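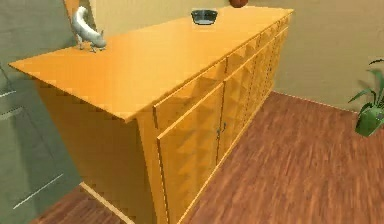 According to Agathe Barbier, a sideboard is simply a table that learned to keep house, and her remark is still the one most often repeated when people in Bremberg talk about where this piece of furniture came from. She had the order of things right. The earliest sideboards were plain boards set up at the side of a dining room, used for holding dishes until they were wanted at the table, and the drawers and cupboards were added a good deal later.

A sideboard is a long, fairly low piece of furniture, usually wider than it is tall, with storage below and a flat top that can be used for serving. It is closely related to the buffet and the credenza, and in everyday American speech the three words are swapped around quite freely - furniture dealers will argue about the differences all afternoon, and it is a pleasant argument to listen to.

Older examples tend to stand on tall legs. Later ones sit closer to the floor, and by the middle of the twentieth century the long, low form had become a favorite in living rooms as well as dining rooms. Painted finishes in strong colors came along with it, and the top, once kept clear for platters, became a place for lamps, bowls and small ornaments.

The Frade workshop in Bremberg made sideboards in a single width of 162 centimeters and stayed with it for 19 years. Baltazar Pacheco, in his history of the workshop, puts its output at around 50 pieces a year, most of them sold to families in the town and a good many still in use there.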